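Product Review: Hundiscombe Braided Training Suture, Light Blue, with Curved Needle

Prepared for the Gorkdale Surgical Skills Center by Anouk Stevens, Education Supplies Office
July 29, 2019

The Gorkdale center reviews all suture materials before they are placed on the approved list for tissue practice. The Hundiscombe light blue braid was submitted in May by the distributor, Bakker, and was assessed against the Wetlow thread now in stock. Both were used for interrupted stitches on moist tissue. Bench practice on foam pads was not included, as the center has a separate list for that purpose.

Packaging and supply. The product comes in boxes of 92 single packs, an awkward number for a center that plans its courses in groups of ten. Each pack opens cleanly along one side, and the thread leaves the card without kinks if it is drawn out slowly. When pulled quickly it keeps the bends of the card for some time, and trainees should be told to run it once between the fingers before loading the needle. The label text is small.

Handling. The thread passes through tissue with little drag. It holds a straight line under tension and does not fray where it is gripped, provided the instrument is closed on it once and not repeatedly. Our instructors rated the first throw as secure and the second as slightly slow to seat. Light blue was the color most often praised in the written comments – it remains easy to follow against pink and red surfaces, where the darker Wetlow thread can be lost.

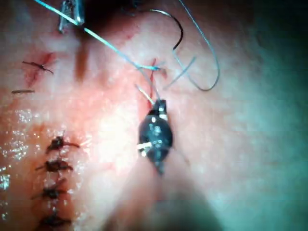
Knot security was judged by eye and by a gentle pull on each tail. Of 100 knots checked, 11 were marked as loose, and most of those came from the first session. The center regards this as acceptable for training use. Tails should be left slightly longer than is customary with the Wetlow product, as very short ends tend to open.

Needle. The curve is tight and suits small bites close to the incision. Reviewers with less experience found it harder to control on the exit, and two asked for a wider curve. The point stayed sharp through a normal exercise. It should not be carried over to a second one.

Cost. A box is priced at $305, delivery included. This is higher than our present supply, and the difference will be felt in the larger introductory courses.

Recommendation. The Hundiscombe braid is approved for intermediate and advanced tissue sessions. Introductory courses will remain on Wetlow thread until the current stock is used. Requests for sample packs should be sent to the Education Supplies Office – please state the course title and the number of stations.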